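Berircombe Allotment and Growers' Association
Minutes of the February general meeting
Approved for publication on the members' page

The meeting opened at 7:00 p.m. in the lower hall. A quorum was present. The minutes of the previous meeting were read and accepted with one correction: the word "drainage" was to replace "storage" in the item on the north plots.

1. Matters arising

The chair reported that the repair to the gate on the Jistitz side had been finished. The lock is stiff in cold weather and members were asked to turn the key fully before pulling. The request for a second compost bay remains open and will return to the agenda in the spring.

2. Water supply

The secretary presented the written offer from Van Rooij for replacing the supply line between the pump and the east plots. The work would include new shutoff valves at both ends. The price does not include refilling the trench across the main path. The meeting agreed to accept the offer on condition that the path be restored to its present width. Plot holders along the line will receive notice before digging begins.

A member asked whether the old pipe could be left in the ground. The secretary replied that this was the contractor's proposal and that the position of the pipe would be marked on the site plan.

3. Fruit table and seasonal produce

The meeting considered whether the fruit table should continue as a regular part of the social hour. At present, members may bring fruit from any source, including store-bought fruit and kinds that cannot be grown on the site. The written proposal before the meeting was to limit the table to produce grown at Berircombe. Supporters of the proposal held that the table should reflect the work of the association. Others observed that in the winter months there would be little to put out, and that unfamiliar kinds such as water chestnuts and longans had started useful conversations about growing under cover.

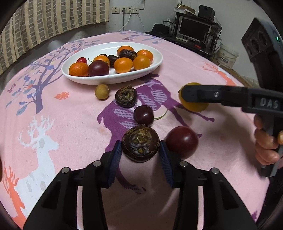
One member answered that the limit made sense in August but would close the table for half the year, and asked that the rule apply only during the main harvest. Another was willing to support this if home-grown produce were labeled with the plot number at all times. The chair noted that the labels could be kept with the hall supplies.

The proposal was amended accordingly and carried. Fruit from outside the site remains welcome except during the main harvest. The secretary will write the rule into the hall notice.

4. Greenhouse heating

The meeting received a report on the shared greenhouse. The Wodent heater installed last fall has held the night temperature required for young plants, but fuel use was higher than budgeted. It was proposed to close off the rear section until the end of the cold season and to move all trays to the front benches. Members who keep potted citrus in the rear section would need to move the plants forward or take them home. 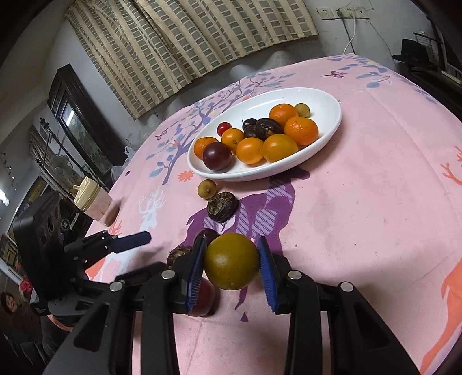 The proposal was carried with 2 members opposed. Trays must be moved within 6 days of the notice being posted. Anything left in the rear section after that time stays there at the owner's risk. The heater will be serviced before the rear section is reopened.

5. Dues and accounts

The accounts were presented and accepted. The meeting approved the transfer of 2000 dollars from the general account to the repair fund toward the cost of the supply line. Dues remain unchanged for the coming year. Reminders will be sent to plot holders whose payments are outstanding.

6. Other business

Members were reminded that the hall kitchen must be cleared after use and that the side door is to be locked by the last person leaving. A request to allow bonfires on the west plots was declined under the existing site rules.

Items for the next agenda should reach the secretary in writing. The meeting closed at 8:00 p.m.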